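Subject: Re: [sim-manip] Sternus gripper vs. Prallora in the microwave task
Date: December 2, 2025

The Sternus runs are finished, so I can answer the clearance question from last week. 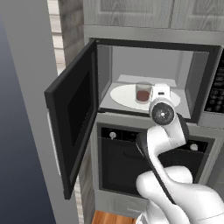

Kitchen sim, Sternus gripper in the microwave opening next to the glass.

> We ran the Prallora on the same kitchen and got a lot of contacts
> between the housing and the right wall of the cavity. Is that the
> gripper or our start pose? Also, did you leave the turntable free
> or lock it? We locked ours and I'm not sure we should have.

I think it's mostly the gripper. I did 516 episodes with each one, same seeds, same arm, same controller gains. The Prallora touched the right wall in 33 of them and the Sternus in 2. The Prallora housing is wider behind the fingers, and when the glass is on the right half of the plate the wrist has to roll before it can close. With the Sternus the planner mostly goes straight in.

Your start pose may add to it. We begin with the arm low and to the right of the oven and bring it up with the elbow bent. If you start from the left you have to come around the open door, and I got bad approaches when I tried that in April. I didn't keep those logs.

Turntable: free, with a little friction on the joint. Locked is easier but it hides a problem. If one finger touches the glass early, a free plate turns and the glass moves with it. The Prallora did this more often. I don't have a clean number because the contact log drops events when both fingers hit in the same step.

Two things to check before you compare with our numbers:

The controller rate should be 1,000 Hz. The Coşkun config on the shared drive still has the old value and the grip force rings badly with it.

The liquid in the glass is only a visual. It has no mass in our version, so don't read anything into spills.

I still want to run the Rata wrist camera with both grippers. The Prallora blocks part of its view when the fingers are open – I have to move the mount before that test means much.

Configs and seeds are in the usual folder. Send me your start pose and I'll run it here with the Sternus.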